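Planning the Second Folding Bench

Loratach has one bench with two arms on it and wants a second for the Sunitcombe site. This page collects what we have worked out so far, for the people who have to sign off on the money and for the people who will have to bolt it together. Thaddäus Hämmerli wrote up the mechanical side and Mandla Mkhize did the costs. Last changed July 2, 2020.

The budget for the whole bench is $3,000. That has to cover both arms, the table, power, cameras, mounts and spares. It does not cover the computer, which comes out of the general office line.

Arms. We are staying with the same kind we have now: blue plastic links, black servo motors, wiring run along the outside. Heavier arms were priced and dropped. A shirt weighs very little, and the extra reach would go unused on a table this size. Printing the links in-house saves money but ties up the printer, so the order for those should go in first.

Servos. Order nine more than the parts list calls for. They are the item most likely to hold up the work, and Grabner's lead time on small orders is 60 days. If the order slips past the end of July, the bench will not be running in September. 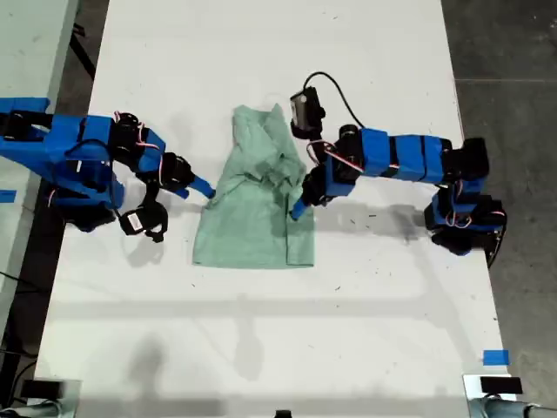
Table. White top again, and long enough for a shirt to lie flat with both arms clear of it. Mandla asked whether a gray top would be cheaper to keep clean. It would, but light fabric is easier to set up for when both sites match, so white stays in the plan. Scuffs can be wiped or lived with.

Cameras. Mounts come from Cliltport and the price there is fixed until September. Leave slack in every cable that has to travel with an arm. Buy the longer cable — the difference in cost is small and short ones have to be replaced later.

Garments. Put aside a little for clothes. Plain shirts in pale colors and a few dark ones will do, secondhand if possible. Wash them before they go in the bin.

Still open: who pays for shipping to Sunitcombe, and whether the spare servos are stored there or here. Send corrections to Mandla before the order is placed.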